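3.2 Towels, baskets and the question of what counts as folded

Of all the household textiles we considered for this part of the study, the small towel gave us the most to think about, and we would like to spend a little time on it before turning to the results. A towel seems like the simplest thing in the laundry. It has four corners, it has no sleeves, and most of us learned to fold one before we could tie our shoes. And yet, when we asked the households in the Naltia survey to tell us how a towel ought to be put away, we received 800 written answers that agreed on very little. Some people fold in half and then in half again, some fold lengthwise in thirds so that the towel will hang nicely later, and a good many roll. A few wrote whole paragraphs about their grandmothers' linen closets, which we enjoyed reading very much and which we return to in Section 5.

We found it helpful to think of tidying a towel in terms of its condition and its place. By condition we mean whether the cloth is spread flat, crumpled, partly folded or folded. By place we mean whether it is out on an open surface, in a basket or behind something else. The two are easy to mix up in everyday talk. A person who says "the towels are done" may mean that they are folded, or only that they are off the table, and in the survey answers the same word was used for both quite happily – sometimes by the same person in the same sentence. Figure 2 gives towels in several of these conditions and places.

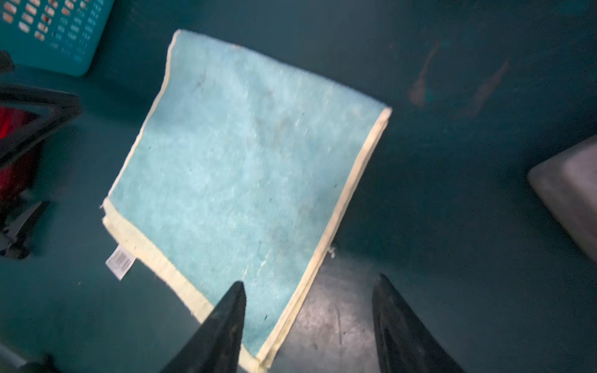
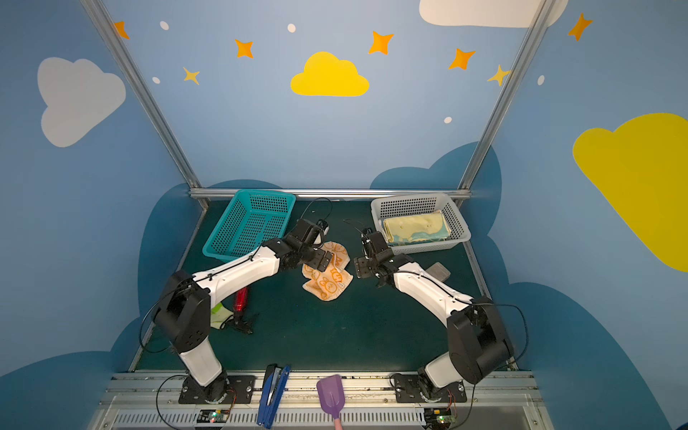
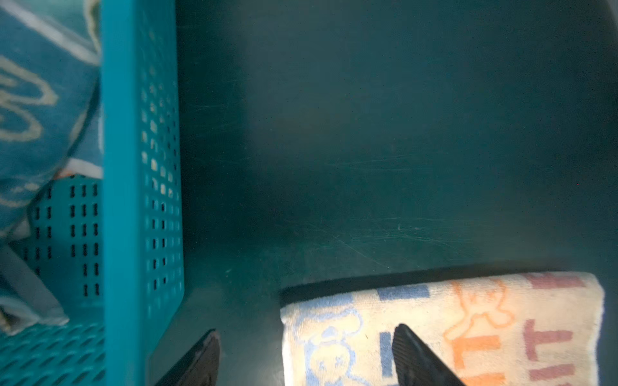
Figure 2. Towels and their surroundings. First picture: a light blue terry towel with pale yellow woven borders, spread flat. Second picture: a crumpled, partly folded orange towel with rabbit faces, and a folded yellow towel in the white basket behind it. Third picture: a folded cream-colored towel beside a teal perforated basket.

The care label deserves a word of its own, small as it is. In the longer home visits, which we carried out with the kind help of the Virág housing cooperative, several people told us that they use the label to find the "right" way up, tucking it inside the last fold so that it will not show on the shelf. Others had never given it a thought, and a few cut it off as soon as the towel comes home. We therefore did not treat a visible label as a fault when we scored a finished fold, although an earlier version of our scoring sheet, dated 4 March 2024, did exactly that. The change was made in April, before any of the scores reported in this paper were entered.

Prints and borders play a similar part. A woven border gives the hand something to line up, and people who fold bordered towels tend to match band to band without being asked. A printed towel asks for a different kind of decision, for one has to choose which bit of the pattern ends up on top. Families with young children were quite firm about this. The animal has to be looking out, we were told, or the towel will be pulled open again by bedtime and the whole job is to do over.

Baskets were the last thing we settled on. The Firnirum guide to home storage, which we followed for most of our terms, treats any open container as a finished place, and we kept to that for the sake of comparison. Our own feeling is that this is a little generous. A folded towel laid flat in a basket keeps its shape well enough, while one dropped in from above may come open at the first corner and need folding again. We have kept the two apart in our notes and combined them only in the summary scores, where the Gravik scale allows for 3 levels of neatness and no more.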